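Setting Up a Countertop Pick-and-Place Arm at Home: Calibration and First Grasps

Posted 13th December by Myroslav Hordiienko

Part two covers everything between a bolted-down arm and a first usable set of grasps. Part one dealt with the frame, the power supply and the wiring harness. If the joints do not move freely by hand with the power off, go back and fix that first.

What you need

Assembled arm with parallel gripper
Magsi controller board, flashed
Overhead or wrist camera, fixed focus
Printed checkerboard glued to something flat
Hex keys, blue threadlocker, two clamps
Laptop with the Plunance motion package installed

Step 1. Clamp the base

Use two clamps on opposite corners of the base plate with a rubber pad under each jaw. Tighten until the plate does not shift when you push the extended arm sideways at the wrist. A base that creeps by a millimeter during a session will ruin the calibration, and the error looks exactly like a bad camera mount.

Step 2. Home the joints

Power the controller with the emergency stop pressed. Release it and run the homing routine one joint at a time, starting at the base. Write down the offset reported for each joint. On my arm the shoulder offset came out at 197 encoder counts and the elbow at 277. Run homing again. If either value moves by more than 4 counts between runs, the set screw on that motor shaft is loose. Remove it, apply threadlocker and let it cure overnight.

Step 3. Set the gripper limits

Close the fingers by hand until the pads touch and save that position as zero. Open them to the stop, back off slightly and save that as maximum. Start with the current limit at the lowest setting that still moves the fingers. Soft objects need very little force, and a high limit hides alignment errors by dragging the object into place.

Step 4. Calibrate the camera

Fix the checkerboard to the gripper for an overhead camera, or to the counter for a wrist camera. Take poses across the whole work area, with the wrist tilted differently each time. Poses that differ only in height add almost nothing. Solve, save the result, then command the arm to touch a board corner as a check. Amerley Akpalu pointed out that my first solve was off because the board had curled at one edge — glass backing cured it.

Step 5. Lay out the objects

Begin with plush food. It tolerates a poor grasp and does no harm when dropped. Put the pieces on a plate and set an open box with a bowl in it nearby as the place target. Leave the ordinary kitchen items on the counter, so that the detector is tested against real clutter. Keep power cables out of the arm's path.

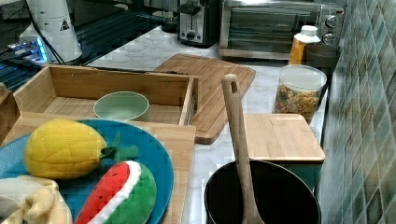

Step 6. Run the first grasps

Set speed to the slowest profile and keep one hand on the emergency stop. Command a hover above the lemon, check the alignment by eye, then lower. Repeat from 4 approach angles and log each attempt, including the failures. Tall items such as an upright spoon handle must be entered as collision objects before you raise the speed.

If the fingers land consistently to one side, repeat Step 4. If they miss in random directions, check the clamps and then the set screws. Part three covers placing into the bowl.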